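**모집 분야: 데스크톱 PC 분해·부품 회수 작업자 (계약직)**

Premance 자산처리팀에서 사용 종료된 업무용 데스크톱을 분해하고, 재사용 가능한 부품을 분류·기록할 작업자를 모집합니다. 모집 인원은 4명이며 근무 시작은 2월입니다. 계약 기간은 6개월이고, 기간 종료 전 평가를 거쳐 연장 여부를 통보합니다.

## 1. 업무 개요

입고되는 장비는 기업 및 교육기관에서 회수한 사무용 데스크톱입니다. 제조사와 연식이 섞여 있으며, 한 로트 안에서도 내부 구성이 다를 수 있습니다. 작업자는 배정받은 로트를 처음부터 끝까지 담당합니다. 중간에 다른 작업자에게 넘길 경우 인계 기록을 작성해야 합니다.

주요 업무는 다음과 같습니다.

- 입고 장비의 자산번호 대조 및 외관 등급 기록
- 측면 패널 분리, 내부 먼지 제거
- 저장장치 및 드라이브 캐디 분리, 저장장치 일련번호 등록
- CPU, 메모리, 확장 카드 분리 및 정전기 방지 포장
- 전원공급장치 라벨의 정격 확인 후 분류
- 메인보드 소켓 접점 검사
- 잔여 케이스, 브래킷, 나사류의 재질별 분리

데이터 삭제 및 저장장치 파쇄는 별도 팀 소관이며 본 모집 분야에 포함되지 않습니다. 분리한 저장장치는 당일 작업 종료 전까지 잠금 보관함에 입고해야 합니다. 미입고 건이 있으면 해당 로트는 마감할 수 없습니다.

## 2. 작업대 및 작업 방식

작업은 알루미늄 프로파일 상판의 작업대에서 진행합니다. 케이스는 측면 패널을 떼고 눕힌 상태로 놓습니다. 상판 홈에 나사나 소형 부품이 들어가기 쉬우므로 분리한 나사는 즉시 자석 트레이에 옮깁니다. 케이스를 상판 위에서 끌어 이동하는 것은 금지합니다.

CPU를 분리한 소켓은 접점부가 그대로 노출됩니다. 노출된 소켓 위로 공구나 케이블을 넘기지 않아야 하며, 접점부를 손가락이나 면봉으로 접촉해서는 안 됩니다. 검사가 끝난 소켓에는 보호 커버를 장착합니다. 보호 커버가 없는 보드는 재사용 등급으로 출고할 수 없습니다.

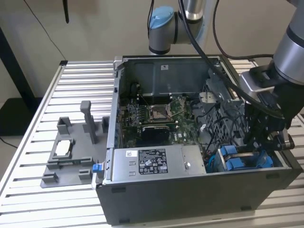
## 3. 부품별 작업 기준

**메인보드.** 커넥터는 하우징을 잡고 분리합니다. 전선을 잡아당겨 생긴 손상은 작업자 과실로 기록됩니다. 소켓 고정 레버의 변형 여부를 확인하고, 변형이 있으면 부품 등급을 한 단계 낮춥니다.

**메모리.** 슬롯 양단 또는 한쪽의 래치를 먼저 해제합니다. 용량과 규격은 모듈 라벨 기준으로 입력하며, 라벨이 없는 모듈은 미확인품으로 분류합니다.

**드라이브 캐디.** 캐디는 제조사별로 잠금 방식이 다릅니다. 탭이 있는 플라스틱 캐디는 탭을 눌러 잠금을 푼 다음 빼냅니다. 탭이 파손된 캐디는 회수하지 않습니다. 전원 및 데이터 케이블은 캐디를 빼기 전에 분리합니다.

**전원공급장치.** 외부 전원을 차단하고 전원 코드를 제거한 장비만 작업대에 올립니다. 전원공급장치 외함의 개봉은 어떤 경우에도 허용하지 않습니다. 라벨의 정격 출력과 모델명을 Kevico 재고 시스템에 입력하고, 라벨이 판독되지 않는 제품은 폐기로 처리합니다.

**케이스 및 드라이브 케이지.** 타공 금속판의 절단면에 베일 수 있으므로 케이지 분리 시 내절단 장갑을 착용합니다. 리벳으로 고정된 케이지는 분리하지 않고 케이스와 함께 배출합니다.

## 4. 지원 자격

필수 사항:

- 데스크톱 PC 조립 또는 분해 경험 (개인 경험 포함)
- 십자, 육각, 별모양 드라이버의 규격 구분 가능
- 한국어 작업 지시서 판독, 영문 부품 라벨 판독
- 8kg 중량물의 반복 취급 가능
- 장시간 서서 하는 작업 가능

우대 사항:

- 정전기 방지 구역 근무 경험
- PC 정비 또는 전자기기 관련 자격 보유
- 바코드 기반 재고 관리 시스템 사용 경험
- 사무용 데스크톱 유지보수 경력

학력 제한은 없습니다. 경력 증빙이 어려운 경우 실기 평가 결과로 대체합니다.

## 5. 근무 조건

| 항목 | 내용 |
|---|---|
| 근무지 | Premance 갤브레이스(Galbraith)동 분해 작업장 |
| 근무 시간 | 오전 9시 ~ 오후 6시 (휴게 1시간 포함) |
| 실근로시간 | 1일 8시간 |
| 급여 | 면접 시 직무 등급에 따라 제시 |
| 지급품 | 정전기 방지 손목띠, 작업복, 안전화, 내절단 장갑, 보안경 |
| 식사 | 구내식당 중식 제공 |

개인 공구는 반입할 수 없습니다. 전동 드라이버는 토크가 설정된 지급품만 사용합니다. 작업장 내 휴대전화 촬영은 고객사 자산 보호 규정에 따라 금지합니다.

## 6. 전형 절차

1. 서류 심사
2. 실기 평가: 데스크톱 1대 분해, 부품 분류 및 기록지 작성 (제한 시간 27분)
3. 면접: 작업장 책임자 Mahtab Talebi
4. 보안 서약 및 안전 교육 이수 후 배치

실기 평가는 속도보다 기록의 정확도에 높은 배점을 둡니다. 제한 시간 내에 분해를 끝내지 못해도 완료한 부분까지 채점합니다. 소켓 접점 손상, 저장장치 일련번호 누락은 각각 실격 사유입니다. 평가용 장비와 공구는 회사에서 준비합니다.

## 7. 지원 방법

이력서 1부와 작업 경험 기술서(자유 양식, A4 1매 이내)를 Premance 채용 페이지에서 제출합니다. 기술서에는 다뤄 본 장비의 종류와 작업 범위를 구체적으로 기재하십시오. 사진 첨부는 필요하지 않습니다.

Ranavex 물류센터 근무자가 전환 지원하는 경우 소속 부서장의 확인서를 추가로 제출해야 합니다. 전형 일정은 서류 합격자에게 개별 통보합니다.

채용 문의: 인사 담당 Eilidh Mowat (채용 페이지 내 문의 양식 이용, 한국어 및 영어 가능)

제출 서류에 허위 사실이 있으면 합격을 취소할 수 있습니다. 모집 인원이 충원되면 접수를 조기에 마감합니다.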